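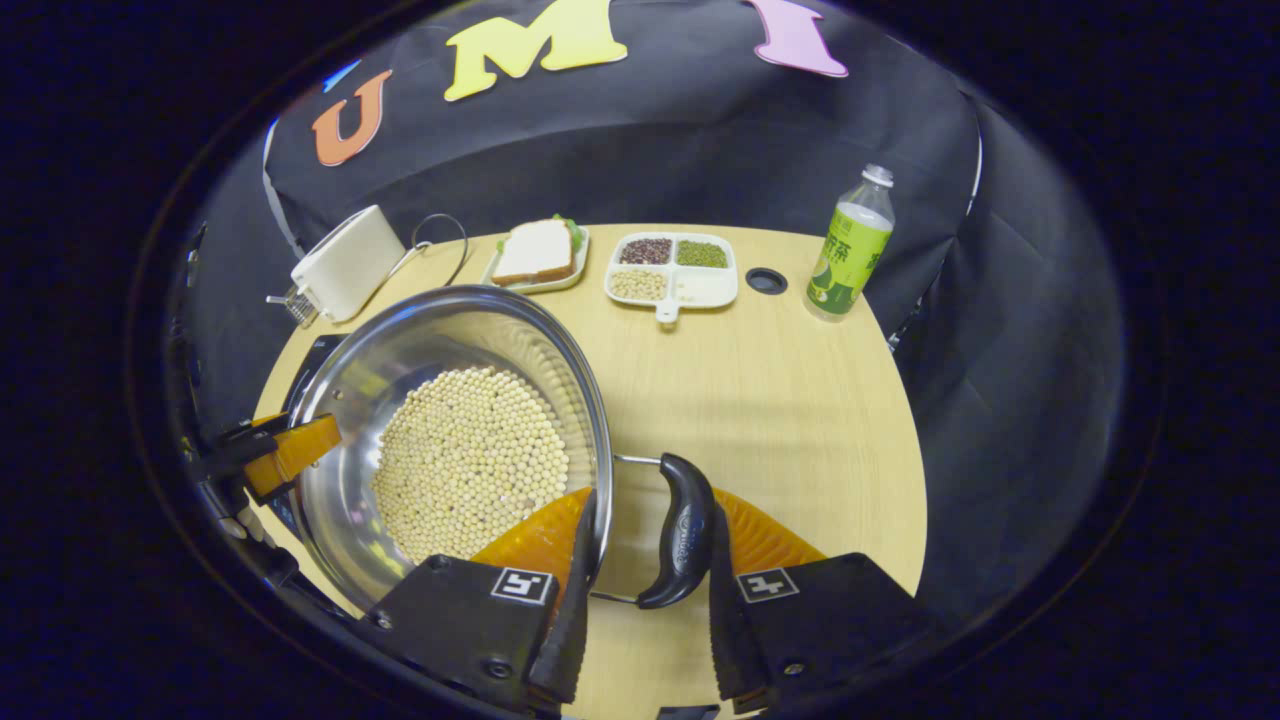

Soybeans and a Sandwich: the Small Kitchen Table

Welcome to our gallery page. In this part we collect everything that belongs to the round table, which is used for small meals and for the soybean recipes. The table is of light wood and we like how the food looks on it.

The pot
Stainless steel, with a curved black handle. The soybeans cover the bottom in one layer, pale yellow. For soaking I take four cups of cold water for each cup of beans, and I leave them until the next morning. In September, when the kitchen is still warm, I change the water one time more.

The sandwich
White bread and green lettuce, on a white rectangular plate. I wash the lettuce early and dry it in a clean towel, so the bread stays good until noon.

The divided tray
White, with four compartments. It is very practical for side dishes, and my family in Purkeck has used such trays for many years.

The letters
U, M and I, big ones of foam, in orange, pale yellow and pink. They bring some colour to the black cloth behind the table.

Many thanks to Conall Ó Gríofa, who corrected my English on the older pages. The recipes for soy milk and for bean soup are in the Wasmont section of this site. Prints of the gallery can be ordered, please give the number 3468 in your message.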